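**Progress report to the fund, second period - Skirkby school meals trial**

Prepared by Jailson Camargo, November

You asked for a short account of how the bean dishes are going and whether the grant should carry on into a second year. I'll give you what we have. Some of it is good, and a fair amount of it proves less than our first report claimed.

**What the grant was for**

The idea was to swap beef for beans in two lunches a week at the Skirkby and Granaddale schools, keep the cost per plate down, and see if children would eat the result. The first report said the trial was "already changing how families eat." I signed that report and I wish I hadn't let that line through. We had no way of knowing it then and we have no way of knowing it now.

**Uptake**

At Skirkby, 333 children were on the lunch list at the start of the term. On bean days the line is shorter. The kitchen manager puts this down to the weather and the sports schedule, and she may be right, but the line was not shorter on pasta days in the same weeks. Granaddale looks better on paper. It also has no store within walking distance, so the children there have fewer ways to skip lunch.
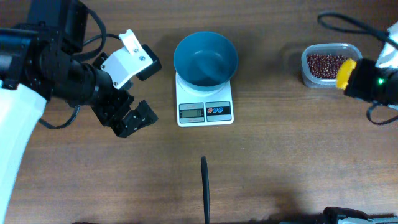 The portion question has taken up more of our time than it should have. The recipe sheets we bought from Brito gave servings in cups, and each cook fills a cup in her own way. We moved to weights in the second month. Any plate cost from before that change should be read with care, and I would leave those numbers out of anything you show your board.

**Waste**

We said we would cut plate waste. What we measured was the weight of the scrap bins, and the bins hold everything: milk, bread crusts, napkins, the apple with one bite gone. Bin weight went down at Skirkby. It also went down at the one school that is not in the trial - I asked them for their log, and they were kind enough to send it. I don't think we can claim the drop.
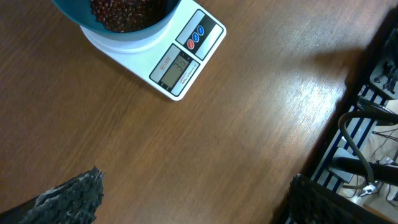 *Is the bean lunch cheaper than the beef lunch it replaced?*

On ingredients it is, by 49 cents a plate at Skirkby. Once you add the extra prep hours the gap gets much smaller, and in the weeks when we paid a substitute cook it went the other way.

**Suppliers**

Rollow has delivered on time apart from one short order in the first month, which they credited. Their prices are fixed until the end of the school year. After that they can move, and I'd expect them to. Brito's recipe service was oversold. Of the recipes in the pack, our cooks still use 2, a chili and a rice dish, and they had been making versions of both before the grant. I have told Brito we won't renew.

The sales sheet from Brito talks about "proven acceptance among young eaters." I wrote to ask where the proof came from and got back the same sales sheet.
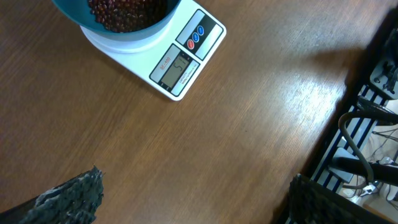
**Staff**

Training went well, as far as I can judge. Both kitchens did the two afternoons we paid for, and soaking is now part of the closing routine. It gets missed before long weekends. The cooks at Granaddale would like a second large pot, and I agree with them. They would also like fewer forms. I agree with that too, and have dropped the daily taste card, which was being filled in at the end of the week from memory.

**Parent survey**

We sent out 100 surveys and the replies were warm. I would not lean on them. The people who write back about school lunch tend to be the ones who already have a view, and our first question ("How much does your child enjoy the new healthy lunches?") more or less told them what to say. A new version with plainer wording is ready to go out after the winter break.

**Money**

Spending is within budget. The training line is used up, and the supply line has enough left to reach the end of the school year at the present rate. I'd like to move what remains of the recipe line to kitchen equipment, mainly the pot, and need your written approval for that.

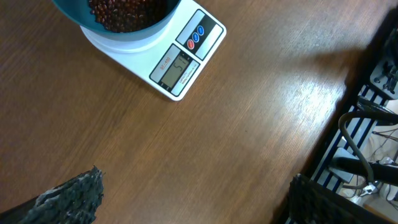 *Small red beans on the kitchen scale.*

**What I'd ask for next**

I'm not asking for the second year yet. Please let us run to the end of the spring term with weighed portions, a separate bin for main dish scraps, and the reworded survey. If the Skirkby line is still short on bean days after that, I would call the trial a no for that school and say so in the final report. Granaddale could go on with a smaller grant.

The lunch counts and the other school's bin log are attached. Please send questions to me at the Skirkby office, where I can be reached most days after 2 p.m.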